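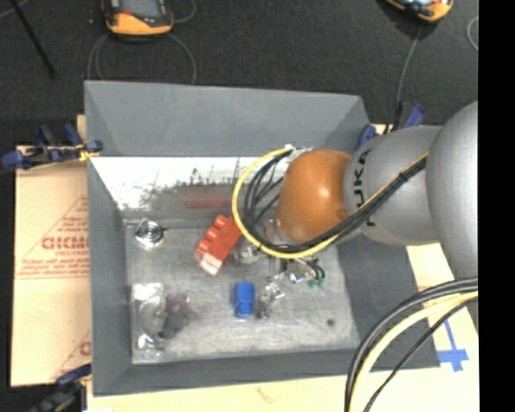
料箱上方的KUKA机械臂与线缆。箱底散着金属小件，还有一个形似大号积木的红色块。

2018-05-18　撰文：Etelka Bodnár

到Eltalthorpe的实验室时，Lwazi Cele正在跟一条日志较劲。他冲我摆摆手，意思是再等一分钟，然后把屏幕转过来给我看：规划器连续三次放弃了同一个抓取姿态，理由都是“线缆包络与箱壁相交”。他看上去高兴极了。

“上个月它还不会放弃呢，”他说，“上个月它会很自信地给我一条轨迹，然后我坐在急停按钮旁边出汗。”

Cele负责的软件叫Besum，一套给料箱抓取用的运动规划和执行层。上游的感知模块给它一串候选抓取点，它来决定去哪一个、怎么去、走到一半情况变了怎么办。听起来是中间件，可我跟他聊了一个下午，发现机器人干活时那些让人揪心的瞬间，几乎都归这一层管。

我先问他为什么要从线缆讲起。多数讲规划的人会从采样算法讲起，或者从优化讲起。

“因为算法书里的机械臂没有线缆呀！”他说，“你下载一个模型文件，连杆干干净净，关节一转，漂亮。到了现场，手腕旁边挂着一大圈线，黄的黑的，弯下来正好悬在料箱上面。你的碰撞检测说一切安全，因为在它的世界里这圈线根本不存在。”

Besum最早的做法很粗暴：在末端几节连杆外面套几个大圆柱，把线缆可能到的地方全包进去。安全是安全了，可是箱子四个角几乎都够不着，靠壁的东西一件也拿不出来。Cele说那段时间他们的演示特别好看，前提是有人先把东西都摆在箱子正中间。

现在的版本换了思路。他们把线束简化成一条有固定长度的弹性曲线，两头各有一个固定点，中间能弯、能垂、能随手腕转动甩出去。规划器每检查一个姿态，就估算一次这条曲线大概会落在哪里，再在外面加一层余量。

“我们不求算得准，”他强调，“线缆今天这么弯，明天有人重新扎了一下，就换了个弯法。我们要的是一个保守但不过分的范围。一次查询18毫秒，规划器等得起。”

我问18毫秒是怎么来的。他笑起来，说最初的版本慢得能去泡茶，后来一位同事发现绝大多数候选姿态在检查线缆之前就可以淘汰，把检查顺序调换一下，时间就掉下来了。“我们花了好几个星期优化曲线求解，最后最大的收益来自把两行代码换了位置。我喜欢这种故事，虽然当时有点想哭。”

箱壁是另一个他愿意讲很久的话题。料箱的侧面是斜的，往下收，手臂伸得越深，留给手腕的空间就越少。Besum把箱子当作五个独立的面来处理，每个面有自己的容差。底面的容差最小，毕竟有些东西很扁，夹具要贴得很近；靠近箱口的部分放得宽一些，线缆主要在那里活动。

“以前我们用一个数管整个箱子，”Cele说，“调大了，扁的东西拿不起来；调小了，线会蹭到箱沿。大家每天来回改这个数，早上的人改过去，晚上的人改回来，提交记录读起来像两个人在吵架。”

分成五个面以后争论就停了。更让他得意的是标定也跟着变简单了。箱子用夹子固定在台面上，可夹子松了再夹，位置总会差一点点。Besum每次启动时会看一眼箱沿，把五个面的位置重新拟合一遍，和上次的结果比对，差得太多就拒绝启动，并在界面上告诉你是哪一个面挪了。

“最后这一点很重要，”他说，“早期版本只会说‘标定失败’。你想想，一个人站在那儿，面前一台不动的机器，屏幕上四个字。他能干什么？他只能重启。现在它会说‘左侧面偏移超限’，他就走过去看看左边的夹子，事情两分钟就解决了。”

我们接着聊到感知。这部分代码不归Cele管，是Cladley那边的小组在写，但两边的接口是一起设计的，他说起来同样停不下嘴。

箱子里的东西什么都有：亮闪闪的金属件，透明的塑料包装，颜色鲜艳的块状物，还有几件挤在一起、很难说清谁是谁的零件。深度相机最喜欢哑光的、不透明的、方方正正的东西，最怕的就是反光和透明。皱巴巴的透明包装在点云里常常只剩下几个孤零零的点，像是有人往空气里撒了一撮盐。

“一开始感知组给我们的是一个分数，”Cele说，“零点八七，去抓吧。我问，零点八七是什么意思？是觉得那里确实有东西，还是觉得夹得住，还是觉得边界画得准？他们说，嗯，都有一点。”

后来接口改成了三个分开的量：物体存在的把握、表面位置的不确定范围、以及抓取本身的评分。规划器对它们的用法完全不同。位置不确定，就在最后一段放慢速度，沿接近方向多留一点行程；存在的把握低，就先换个角度再看一次；评分低但其他两项都好，那就排到队尾，等周围的东西拿走了再说。

“这个改动我真的太喜欢了，”他说着站了起来，在白板上画三个箭头，“你把一个数拆成三个，系统立刻就显得聪明了很多，可是没有任何一个模块变聪明了！它们只是终于把话说清楚了。”

他又提到反光。箱壁上有时会映出一团模糊的红色，那是颜色对了、位置却不对的典型情况。单看彩色图像，分割网络很容易多认出半个物体。他们的处理办法是让每个候选区域同箱壁的拟合面做一次对照：如果一块颜色完全贴在壁面上，没有任何厚度，就降低它的存在把握，但不直接删掉。

“为什么不删？”我问。

“因为真有薄片会贴在壁上啊，”他说，“我们删过。然后有一张塑料卡片就在箱子里住了整整一天，机器人每次都礼貌地绕开它。”

执行层是Besum里代码最少的部分，核心的状态机只有573行，Cele坚持不让它再长。他给我翻了一遍，状态的名字都是平常话：“看”“选”“去”“夹”“提”“放”，还有一个“退”。任何状态都能跳到“退”，而“退”只做一件事，就是沿着来路回到箱口上方。

“沿着来路”听起来理所当然，他们却绕了一大圈才走到这里。原先失败之后会现场重新规划一条撤出路线，理论上更短。可是失败的那一刻恰恰是系统对世界了解最少的时候：东西可能被碰歪了，可能挂在夹具上，相机又被手臂挡着。拿着一份过时的地图找近路，线缆还在旁边晃，难怪会出事。

“来路是唯一一条我们刚刚验证过的路，”Cele说，“刚才走得通，现在大概也走得通。我把这句话贴在显示器上了。”我看了一眼，果然有，字写得很大，还用荧光笔描了一遍。

当然也有例外。夹着长东西往回走，来路未必够宽。所以进入“提”之后，规划器会把夹住的物体也算进去，用感知给出的最大外形再检查一遍。检查不过就原地松开，重新看。这条规则让放弃的次数多了一些，Cele觉得很值。

说到测试，他打开了一个目录，里面是331个录下来的料箱状态，每一个都带着当时的点云、箱沿拟合结果和手臂姿态。每次有人提交代码，这些状态全部重放一遍。不追求轨迹和从前一模一样，采样规划器本来就有随机性；他们检查的是一些性质，比如线缆包络有没有穿过箱壁，撤退路径是不是来路的逆序，放弃的理由有没有写进日志。

“最后一条也测？”我有点意外。

“测得最严！”他说，“没有理由的放弃等于一个谜。三个月后你翻日志，看见机器人停了，不知道为什么停，你能怎么办？所以只要有一次放弃没带理由，整个提交就不通过。新来的同事都讨厌这条规则，大约讨厌到他们第一次值夜班为止。”

这些录下来的状态还有一个可视化工具，名叫Mokgethi，是组里一位实习生起的头，后来大家都离不开了。它把规划器考虑过的候选姿态一个一个摆出来，被淘汰的是半透明的，鼠标停上去就显示淘汰原因：关节超限、碰到侧面、线缆不够长、夹具张不开。Cele当着我的面拖动时间轴，密密麻麻的半透明手臂一层层消失，最后剩下三四个，其中一个亮起来，就是它选中的那条路。

我得承认我看得入迷，又请他倒回去放了两遍。平时我们看见的只是一只手臂伸进箱子里，停一下，夹起东西，走开。可是在那“停一下”里面，有这么多条路被摆出来、比过、放下。

“我妈妈也喜欢这个，”Cele说，“她看不懂代码，但是她看得懂这个。她指着一条半透明的手臂问我，这条为什么不行？我把鼠标放上去，上面写着‘线缆不够长’，她说，哦，跟吸尘器一样。对，跟吸尘器一样！”

我问他现在最头疼的是什么。他想了想，说是纠缠在一起的金属件。夹住一个，带起来两个，重量不对，外形也不对。现在的办法是提到一半时读一下关节力矩，和预期差得多就晃一晃，或者放下重来。“晃一晃”在代码里是一个正经的动作，有幅度和频率两个参数，目前靠手调。他们想让系统从记录里自己学这两个参数，又担心线缆跟着晃，把刚刚建立起来的那点信任全晃没了。

“所以先要有会动的线缆模型，”他说，“现在的曲线是静态的，慢慢走没问题，晃起来就不行了。我手里有一个动态版本的草稿，跑得慢，偶尔还会发散，线缆飞到天花板上去。不过前天它第一次从头跑到尾没有飞，我高兴得去走廊里跑了一圈。”

他们计划在8月给Besum发布下一个版本，动态模型会以实验选项的形式放进去，默认关闭。与此同时，三个量的接口会写成正式文档，方便其他感知模块接入。我问他文档谁来写，他举起了手，表情不像刚才那么高兴。

临走前我又站在台边看了一会儿。日志在旁边的屏幕上往下滚，规划器否掉一个姿态，写下理由，再否掉一个，又写下理由。Cele凑过来，指着其中一行说：“你看，‘备选二，撤退路径余量不足’。多好的一句话。”

相关文章
把箱沿当作标定物：一种省事的做法
Mokgethi上手笔记：从读懂一次放弃开始
透明包装与深度相机，Cladley小组的几次尝试
给状态机减肥
手腕旁边的那圈线：线束建模入门

最后更新：2018年8月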